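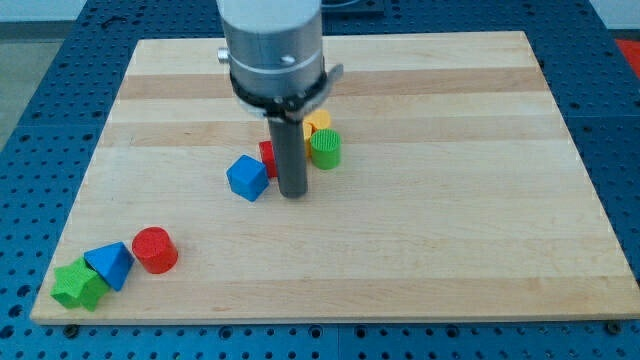
Section 4. Your first chore: tidying the board

By now the arm is bolted down, it has been through its warm-up, and you have pressed the stop button often enough to find it with your eyes shut. (If you haven't, please go back to Section 3 and do that first. We'll wait!) In this section the arm gets its first real work, pushing loose toy blocks across a wooden board until they end up together in the place you chose.

We know this may not be what you pictured when you ordered a robot. Most of the letters that come to us at Kitlow start with some version of the same question, which is whether the arm can clear the table after supper, and the answer is still no. It can't pick up a plate, it can't tell a clean fork from a dirty one, and with the straight rod fitted it can't pick up anything at all. What it can do is nudge a block toward a spot and have another go when the block rolls off somewhere else, and we think that is a fair first piece of the job. A good deal of housework is moving things from where they are to where they belong, after all, and much of that can be practiced with a push.

What you will need

The wooden board
The straight rod (dark gray, rounded tip) and the black clamp ring
The bag of shape blocks
The perforated table panels, already joined and level
The small screwdriver from the accessory tray
A soft pencil and a scrap of paper

Fitting the rod

1. Press the stop button and leave it pressed. The light at the base should be steady before you put your hands anywhere near the arm.

2. Slide the clamp ring up onto the silver housing until it meets the shoulder inside. It will feel snug for the last little bit, and a slight twist helps.

3. Turn the ring so that the flat bracket points to one side, well clear of the rod.

4. Put the rod in from below, rounded end down, and push it up until it clicks.

5. Tighten the clamp with the screwdriver until the rod no longer turns in your fingers, and then stop. Laurențiu Moldovan, who looks after repairs, would like us to add that nearly every cracked ring he sees was tightened by somebody strong and cheerful who gave it one more turn for luck.

Caution: Never fit or remove the rod while the arm is holding a position. It will try to stay where it is, and it is stronger than it looks.

Setting out the board

6. Lay the board flat on the table panels, long side facing you, with the grain running left to right. Leave a border of panel showing all the way around.

7. Press down on each corner in turn. If the board rocks, look for a screw standing proud of the panel underneath and drive it flush. Folding up a bit of card to steady the board is tempting, but the card creeps out over an afternoon and the height setting goes with it.

8. Wipe the board with a dry cloth. Please don't oil or wax it, however nice it would look.

Setting the tip height

9. Release the stop button, choose HEIGHT on the handset, and lower the arm in small steps over bare wood, away from any blocks. The tip should hover just above the surface without touching it.

10. Slide the scrap of paper under the tip. It should pass freely. If it drags, go up one step and try again.

11. Repeat in the other three corners. A small difference from corner to corner is normal and the arm will allow for it once you press SAVE.

Note: If the tip leaves a pencil-like line on the wood, the height is too low. The line usually comes off with an ordinary eraser, and no harm has been done except to your feelings.

Putting out the blocks

12. Choose a handful of blocks in different shapes and colors and set them down in two groups, one near the middle of the board and one toward a corner, with open wood between them. Cubes are the easiest for the arm to steer. Upright cylinders are fairly easy too, as long as they stay upright. Star blocks are the hard ones, particularly when one is leaning on a neighbor, and for your very first run you may want to leave them in the bag.

13. Let a few of the blocks sit close together, even touching. It is natural to space everything out politely for the machine, but real clutter doesn't come that way, and the arm learns very little from a board that is nearly tidy to begin with.

14. Keep every block at least a hand's width from the edge if you can. Blocks that start at the edge tend to finish on the floor.

Running the chore

15. On the handset, choose CHORE, then GATHER. Move the marker to the place where you would like the blocks to end up.

16. Stand back and press GO. The arm will pause before it moves, and the pause can be long enough to make you wonder. It is looking the board over.

17. Watch the first few pushes from beginning to end. The tip should come down beside a block, travel, lift, and come down again somewhere new. If it comes down on top of a block, press stop and repeat the height steps.

18. When the arm parks itself, write down how it went. One line will do, such as "blue cube fine, green cylinder went over." Those lines are worth more to you later than any score on the handset.

19. Press stop before you reach in to set the blocks out again, every time, even when it seems silly.

Caution: Keep long hair, sleeves and pets away from the board during a run. Cats are very interested in GATHER.

How well should it do?

Kuldeep Rastogi ran our bench arm through 3,894 gathering runs for this edition of the guide, and in 1,464 of them every block arrived at the marker with no help from a person. You may feel that's rather few, and so did he. Most of the others stopped with one block stranded: usually a block hidden behind a taller one, where the arm couldn't get a clear look at it, or a cylinder that had tipped over and rolled. We print the figures so that you can judge your own arm fairly. If yours leaves a block behind now and then, it isn't faulty and there is no need to send it back.

Jyoti Vishwakarma, who wrote the GATHER program, is often asked when it will be ready for a real kitchen counter. Her view is that pushing is coming along nicely and seeing is the slow part. On the board, everything is a bright color against pale wood. A counter has crumbs, glass, a wet sponge and somebody's keys, and a good half of it is behind the toaster. We wouldn't ask you to try it, and the warranty in Section 9 doesn't cover it.

If something goes wrong

The arm pushes the same block back and forth. It can't decide which side to work from. Stop the run, turn the block slightly, and start again.

The arm ignores a block completely. Check whether the block is hidden behind another one or sitting in the shadow of the rod. A lamp on the far side of the table often clears this up.

Two blocks travel together as if glued. This is common with a prism and whatever is leaning on it. Let the arm carry on, as it will usually come around and part them from the other side.

The rod squeaks or feels loose. Go back to step 5. If it is still loose after that, the ring is worn and should be replaced.

The handset shows E19. The arm met something it couldn't push. Press stop, look for a block wedged against the board's edge or a screw head, clear it, and choose RESUME.

Looking after the rod and board

Wipe the rod tip at the end of each day's practice and look it over for flat spots. After 3,000 runs the handset will remind you to change it. You can put the reminder off once, and after that it will come back every morning until you give in.

Store the board flat with the blocks in their bag. When you are getting good results with GATHER, go on to Section 5, where the arm learns to sort by color and you will finally get to use the stars.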